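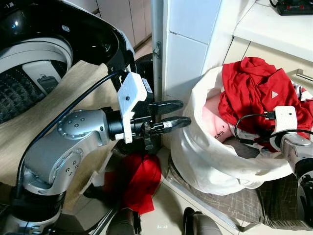
Holico Impact Ledger: review

Holico is a web tool that lets a company keep social and environmental accounts next to its financial ones. Mimau, the firm behind it, sells it to mid-sized businesses that want to report on more than profit. I ran it for one full quarter, ending in March, on the books of a linen supplier in Flolitville with 859 customer accounts.

Setup

Import takes a plain spreadsheet. Each row needs a cost center, a unit and a period. The tool rejected 2 files over date formats, and the error text did not name the column. Evdokia Ververidis, who keeps the supplier's books, fixed both by hand.

Measures

There are 200 built-in measures, grouped under staff, suppliers, community and land. Water and energy use are well handled. Staff measures depend on a survey, and the wording of the survey cannot be edited. 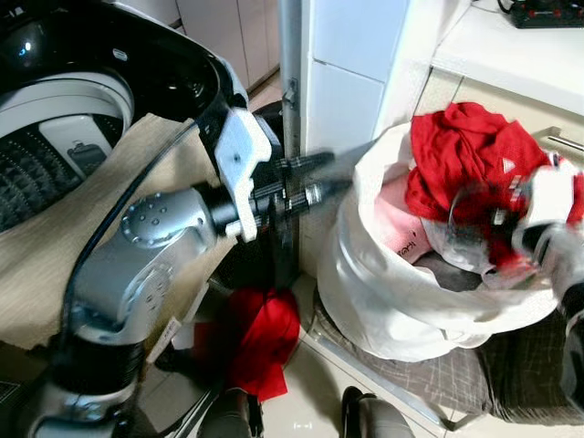
Each measure can be given a money value, and the result is carried to an adjusted profit line. The rates behind those values are listed, with sources, in a separate table. Users can replace a rate, but the old one is overwritten and no log is kept. An auditor will object to that.

Reports

Output is PDF or CSV. A report covering roughly 2,000 entries was ready in under a minute. Charts cannot be resized.

Verdict

Suitable for internal use. For published accounts I would wait until rate changes are logged.

Kosmas Makris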